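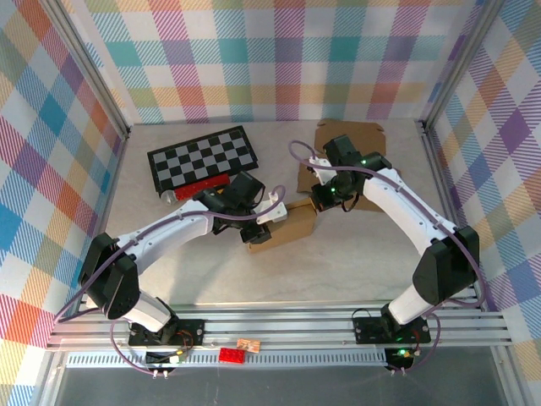
Vorilitz Flat-Pack Mailers, pack of 80
Reviewed by Angharad Ruddock

I sell candle snuffers and wick trimmers by mail, so I go through a lot of long, thin boxes, and I distrust anyone who claims theirs are better. Vorilitz says its mailers are "crush-proof" and fold up in five seconds. I bought one pack with my own money and used it through July.

Five seconds is a stretch. My first one took most of a minute and I put the end flap in backwards. By the second evening I was down to 8 seconds, which is fine, and no faster than the plain Pulteck cartons I was using before.

As for crush-proof, no. I put a hardback cookbook on an empty one and it held. I put two on it and the long side bowed in. With a snuffer and some crumpled paper inside it did better, but so does every box I've ever owned. Alun Mostyn, who ships fishing floats and buys the same size, got the same result with a bag of sugar.

The tuck closure bothers me most. The product page says no tape needed. I mailed one to Meinir Pumphrey without tape and she told me the flap was open when it got to her. Nothing fell out. I've taped every one after that, so add the price of tape to whatever they're asking.

Now the good parts, because there are some. The creases are cut cleanly and the board doesn't shed that brown dust all over a black sweater. Labels stick to it the first time. None of mine arrived with bent corners, and I can't say that about the last Pulteck order.

The larger pack has 178 in it, an odd number that makes it hard to compare prices. Do the division before you click. When I did it, the saving per box was so small that I'd sooner have the shelf space.

Would I buy them again? If they were on sale, yes. At full price I'll go back to Pulteck and put up with the dust.

Three stars out of 5.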